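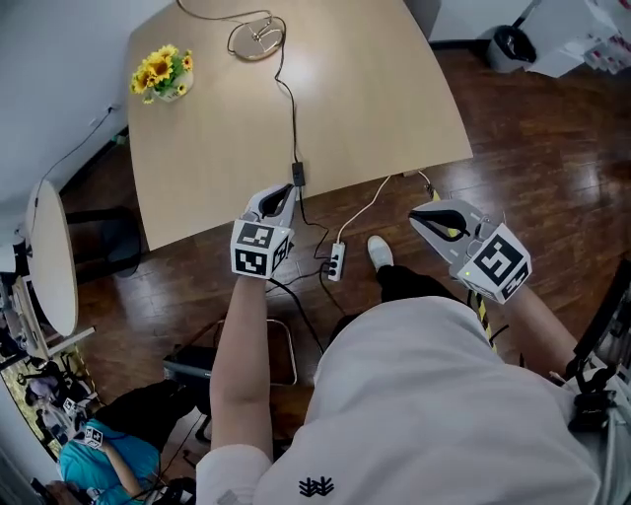
1/ Trirnum student project, update for March 2018

We're teaching a robot arm to do small jobs on a table. First we do the jobs ourselves, holding a gripper in each hand. The white cubes carry square codes, which the software uses to work out where each hand is.

2/ Target is 3,000 recordings before the demo in May. We have just over 2,000. Of the last batch, 295 were usable and the rest went in the bin. Most of those had a code turned away from view for too long.

3/ Things we've changed:
Slower turns at the wrist.
Both grippers start and finish open.
Sunflowers stay on the table. Shengli Zeng wants some clutter in the recordings and I agree.

4/ The cable task is still the hard one. A cable never lies the same way twice, so we're giving it 300 recordings of its own. Pot moving is nearly done.

5/ Someone asked about the code. The tracking part is called Yan and it's on our Devby page. The training part isn't tidy enough to share yet.

6/ Next session is cables again. Bring flat shoes and check your gripper is charged.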